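Plamthorpe Packing Group — Equipment Planning Meeting
Minutes, 2025-02-08

Chair and minutes: Bezawit Negash

Bezawit opened by thanking everyone for giving up a Saturday morning, and for the coffee, which went quickly. The last minutes were accepted once we had fixed the spelling of Woldegiorgis in two places.

1. Second bench
Most of the morning went on whether to buy a second two-arm bench this year or wait. Gronditz has quoted $2695 for the frame, rails, mounting plates and delivery, with the arms priced separately. Ganness came in at $1653 for much the same frame, but without the plates, and we would be putting it together ourselves. There was a good deal of friendly back and forth on how long that would take. Those who built the current bench remember it as a long week and would gladly pay not to repeat it! 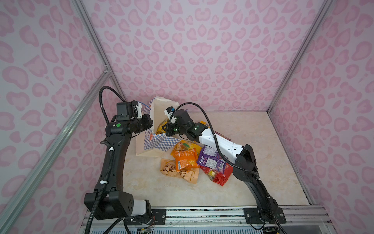
We also talked over what the second bench would be for. The general feeling was that snack bags and paper sacks should stay on the present bench, where the grippers and cables are already set up the way people like them, and the new one should take boxed goods. Bezawit asked that both benches use the same mounting plates, so an arm can be moved across without drilling anything.

Agreed: to go with Gronditz in principle, provided the quote is still good in March.

2. Spares
We have $1126 left in the parts line. It was agreed to put this toward spare gripper fingers, cable sleeve and one complete wrist — the wrist being the item with the longest wait, 31 days from Woldegiorgis the last time we ordered.

Action: Bezawit to ask Woldegiorgis for a current price and lead time.

3. Floor space
The new bench will need the corner where the shelving stands now. Moving the shelves was put off until we have a delivery date.

4. Any other business
A request for better labels on the spare cables was warmly supported. Next meeting in March, day to be settled by email.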